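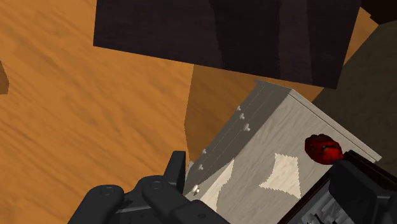 [noiphan-finishing] Re: Whitewash turning yellow over old pine

From: Kanyarat Intarasuk
To: noiphan-finishing
Date: 09/05/2022

Napaporn Limsakul wrote:

> Hello all,
>
> I have a blanket chest in pine that I stripped and whitewashed in
> the spring. Two thin coats of white latex paint cut with water,
> wiped back with a rag, then an oil-based satin varnish from the can
> I already had open. It looked right when I finished it. Now the lid
> has gone a creamy yellow and there are brownish spots coming up
> where the knots are. The sides are not as bad.
>
> The chest is in a spare bedroom in Grustthorpe with the curtains
> mostly closed, so I don't think it is the sun. I also have a dresser
> top from the same lot that I only oiled, and it has gone much more
> orange than I wanted, but I can live with that one.
>
> Questions:
>
> 1) Is the yellow in the paint or in the varnish?
> 2) Do I need to strip the whole thing again?
> 3) Would shellac under the white have stopped the knots?
>
> I would like to have it done before December if I can. My sister is
> coming to stay and the chest is for her room.
>
> Napaporn

Napaporn,

I will take these in order, with one extra thing at the end about the sides.

The yellow is almost certainly in the varnish. Oil-based varnish has an amber cast in the can and it gets darker as it ages, and it does this faster in a dark room than in a bright one. People expect the opposite. A bedroom with the curtains closed is close to the worst place for it. Over bare oak you would never notice. Over white it shows within a few months, and a lid usually gets a heavier coat than the sides, where the stuff runs off while you are brushing.

You can check this before you do any work. Pick a spot on the underside edge of the lid and scrape a patch the size of a coin with a sharp card scraper. If the shavings are honey-colored and what is left behind is white, then your paint is fine. If the white itself is stained, you have tannin or resin coming through, and that needs a different fix. I expect you will find both – the first over most of the lid and the second at the knots.

You do not need to strip the whole chest. What I would do:

Scuff the lid hard enough to get through the varnish. Don't worry about leaving every bit of the white. Vacuum it, then wipe with mineral spirits and leave it overnight.

Spot the knots with dewaxed shellac, two coats, going a little past the edge of the knot each time. Blond or super blond, not amber. If you have flakes, mix only what you will use this month. I had a jar from an old batch that never hardened and I lost a weekend cleaning it off.

Brush one coat of shellac over the whole lid. This gives you an even base, so the knots don't flash through with a different sheen.

Whitewash again. I cut mine thinner than you did and do three passes. The grain stays visible and you get more control over how white it ends up.

Topcoat with a water-based clear. Ask for one that is sold as non-yellowing, and brush out a sample first. I use the Tatel satin and have a board on my shop wall with it over white that has been there 13 months and still matches the offcut I kept in a drawer. It does raise the grain, so sand lightly after the first coat.

On question three, yes, shellac would have helped, but even shellac is not a guarantee on a really resinous knot. I have a bench where one knot bled through two coats after the second winter. If one of yours feels sticky when the room is warm, warm it with a heat gun and wipe the resin off with alcohol before you seal it, and keep the alcohol well away from the gun.

About the dresser top: if you ever change your mind, orange pine under oil can't be bleached out without taking the oil off first. I would leave it. A lot of that color is just what pine does, and oil brings it up more than anything else you can put on. Next time use the water-based clear straight on bare wood and it will stay paler for longer.

Now the sides. If you only redo the lid, it will not match them at first. The lid will look cold and the sides will look warm. You can give the sides a light scuff and put the thinned white right over the old varnish as a glaze, then the same topcoat. It won't be as tough as the lid, but nobody sits on the sides. Try it on the back panel and look at it by daylight and again with the lamp on.

December is plenty of time. The work is two weekends. Let the topcoat sit 30 days before you fold wool blankets into it or stack anything on the lid, which means starting by the end of October to be safe.

I have 12 sample boards with different whites and clears over pine, labeled on the back. I can bring them to the Rondton meeting if you are going. I'd like them back afterward, as I am still adding to the set.

Has anyone else on the list tried lye on pine before whitewashing? I have read about it for floors but never for furniture, and I would like to hear from someone who has done it.

Kanyarat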